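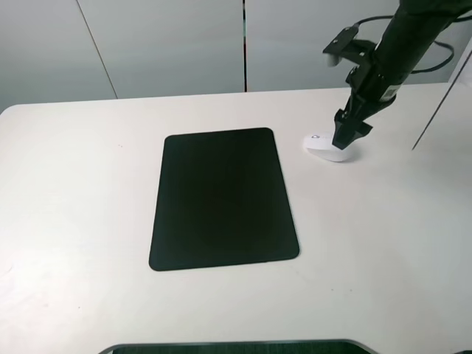

*White mouse, black mouse pad.*

## Vosel is on our shirts this season!

We can finally share it: Vosel is the new kit and travel wear partner of the Mulbridge Cricket Club, for the first team, the women's side and all the juniors. The new polos are a deep bottle green with a cream collar, and we're a little bit in love with them already.

Takeshi Fukuda, our opening bowler, wore one through a whole net session and then asked if he could keep it – so we take that as a yes from the bowling department. The fabric is lighter than last year's and the sleeves sit higher on the arm, so you can turn your arm over without tugging at anything.

Juniors get the same polo as the seniors, right down to the heron on the chest. We've ordered 393 pieces for the first delivery, including almost 100 in youth sizes. 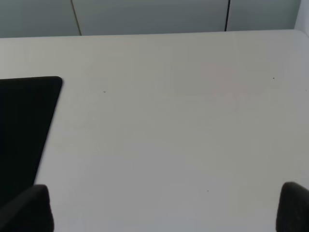 ## Get yours before the Lirkham game

Supporters can order too! Polos, track tops and the long-sleeved training shirt are all on the club shop page, and members get the member price when they log in. Names on the back are free until the end of December (up to 12 letters, and yes, nicknames are fine).

The sizes run a touch small, so if you're between two, go up. 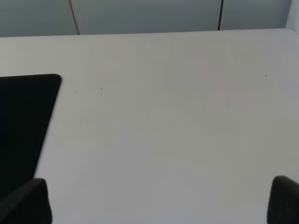

We'd love to see the whole bank green when Lirkham come over for the Kinoshita Cup. Last time we had 764 people through the gate, and the noise when that last wicket fell was something else. Gates open at 10 a.m., first ball at 11, and the tea hut will be going all day – bring the kids!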